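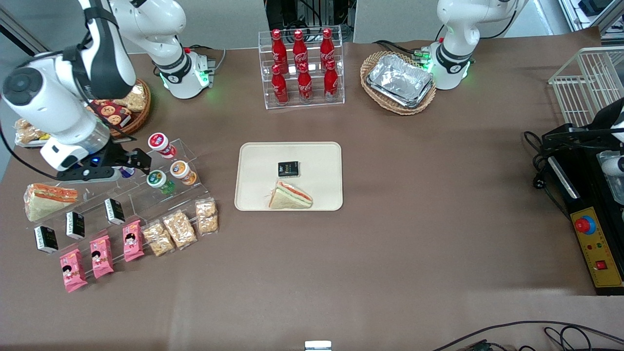
Skallivus: progress report, November

So my project is a two-armed snack server, and it lives in the shared workshop at Grurkidstead. The idea is simple enough — you ask for a sandwich and a small box of something, and the arms put them on a tray for you. Getting there is less simple!

Most of this month went into grasping. Bottles were easy from day one (I love bottles). Sandwiches in plastic wrap are awful, they slide and squash, and the point of the triangle swings around when the gripper closes. I dropped the closing speed to 5 percent and turned the wrist 90 degrees, and it's a lot better now.

I also rewrote the part that decides which arm goes first. The old one, which I called Pacheco, let both of them reach for the tray at once. I hit the emergency stop a lot that Monday.

Still to do: the bars, and handing things from arm to arm.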